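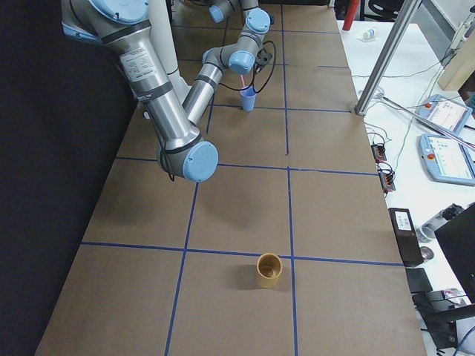

精品咖啡豆的订阅，我又退了一家。

起因是七月那次涨价。我一直喝 Suvarna 的月订，每月两包，写着“下单后现烘”。涨完以后一年要 3,780 元，客服发来一段很长的话，大意是产区减产、运费上升、包装升级。前两条我没法核实，第三条我看得见：袋子上多了一个烫金的标。豆子还是那个豆子，至少我的舌头没尝出区别。

“现烘”这两个字我也越来越不信。我翻了手边留着的空袋子，烘焙日期和发货日期最多差了 13 天。问过去，回答说这叫“养豆”，到手正好喝。养豆我知道，可下单页面上写的是现烘，没写替我养。两种说法各有道理，放在一家店里就有点滑头了。

后来换过 Gedo，单包 218 元，风味卡上印着茉莉、白桃、佛手柑，还有一个“雨后石板”。我冲了好几次，水温从高试到低，茉莉算有一点，石板实在不知道该往哪儿找。朋友说是我的磨豆机不行。也许吧，不过每次豆子不好喝，最后总归是磨豆机、水、滤纸或者我的手有问题，这套逻辑我听着耳熟，以前买音响线的时候也听过。

评论区有人推荐 Todiveo 的盲测套装，几个小袋只写编号，喝完再扫码看答案。这个思路我倒是赞成。结果是我打分最高的那包，是里面最便宜的日晒拼配。家里人喝完说都挺苦。

当然，一个人在厨房里喝几杯，说明不了什么，我那天还有点鼻塞。贵的豆子里肯定有好东西，我也喝到过一两次让人放下手机的。只是价钱和好喝之间的关系，恐怕没有卖家讲的那么直。

现在每天早上喝的是楼下超市的中深烘，打折时 30 元一包，加一点牛奶。Wumisano 还在给我发新人优惠券，说名额有限，这个“有限”从去年一直限到现在。券我没领，先把柜子里剩的半包 Gedo 喝完再说。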